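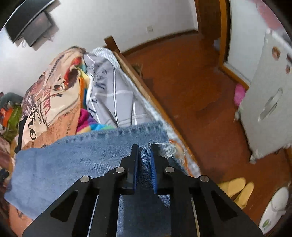
The issue concerns the garment-sorting line at the Hiltine site and was raised by the day shift in September. Since the Skider cell took over first-stage sorting, staff at the repair bench have received denim items wrongly marked as torn. The cell appears to read a frayed edge with loose pale threads, held between the fingers, as damage to the cloth. Worn jeans with faded patches are affected most.

Search tickets Enter keyword or number Go

Impact: of 400 items passed in one shift, 16 were sent to the bench without cause. Bench staff now re-check every denim item by hand. Two members of staff have been moved from mending to checking, and have asked whether this change is permanent.

Action taken: the Sayce rule set was returned to version 2 at 14:10. A test batch of 100 items was run and the fault occurred again. The rule set is therefore not considered the cause.

Next step: Hukus support is asked to supply a separate setting for frayed hems. Until then, denim is to bypass the cell. Staff duties will be reviewed with the shift lead before any rota is altered.

Owner: Hemant Kashyap
Status: Open, awaiting supplier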